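Questions I keep getting about drinks at our get-togethers, so I've put the answers in one spot. I host the supper club at Daddale every July, and the drinks counter is my corner (I like it that way!).

## Can I bring my own drinks?

Please do! Cans and plastic bottles only, though. We had a glass pitcher go over one year and Gudrun was still finding slivers in September.

## How much do you buy?

For 19 people I get 101 drinks, which sounds nuts until you've seen Oğuzhan after a plate of his own chili. Leftovers go home with whoever has trunk space.

## Is there anything besides soda?

Sure, there's always water, big bottles for pouring and small ones for carrying around. Shakuntala usually makes a ginger thing too, and it goes fast, so get there before 9 if you want some.

## Where do I put a drink I've already started?

On the dark counter, toward the back or the left side, and try to remember which one is yours. A bottle with a screw cap is easy, just close it and walk away. An open can is another story – once it's been popped it can't be shut again, so I'd finish it or keep it in your hand. I also like tall bottles kept away from the front edge, where elbows live.

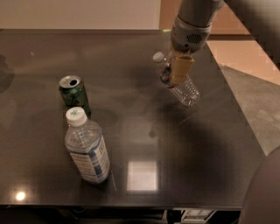
And if you lose track of yours, grab a fresh one! I'd much rather you did that than sip from a stranger's. There's a marker in the top drawer for putting your initials on the cap or the label.

## What do I do with empties?

Caps back on the bottles, cans rinsed, everything into the blue bin by the door. Amr takes it all to the recycling place the next morning.

## The counter's sticky. What do you clean it with?

Warm water, a drop of dish soap, then a dry cloth right after. Glossy dark surfaces show every ring and every streak, so the dry cloth matters more than the soap. Please don't use the scrubby side of the sponge, I'm begging you.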